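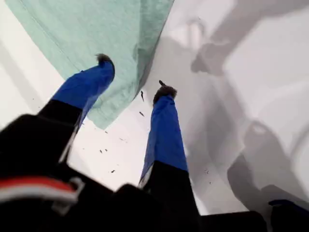
Arsalan Malik says I have the wrong idea about teaching robots. You don't explain anything to them, he tells me before I've sat down. You do the job yourself, through the machine, and it copies.

The job on Tuesday is a green cloth on a white table. Casteck wants towels handled in hotel laundries. I ask how many times somebody has to show it. "We have 2000 runs by remote control," he says. "Of those, 194 got thrown out because the operator hesitated."

So it learns from people who never hesitate?

"It learns from people who know where the edge of the cloth is."

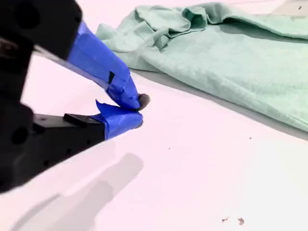 He concedes the edge is the hard bit. Through the controls you can't feel whether you've caught one layer or two, and a demonstration that grabs two teaches the arm to grab two. The fingers are wrapped in blue tape, which I had taken for a repair. Malik says grip is "still an open question," a phrase he uses a lot.

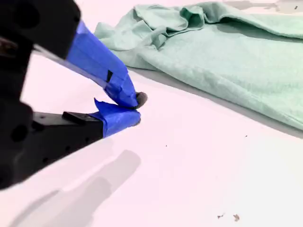 The gripper and the green cloth
Arsalan Malik is teleoperation lead at Casteck

I put it to him that a person could have folded a lot of laundry in the time. "Sure," he says. "And next year you'd still need the person."

Would he put a date on that? He wouldn't. A trial at Primerwood was planned for August, with 200 towels a shift. It is now waiting on more demonstrations.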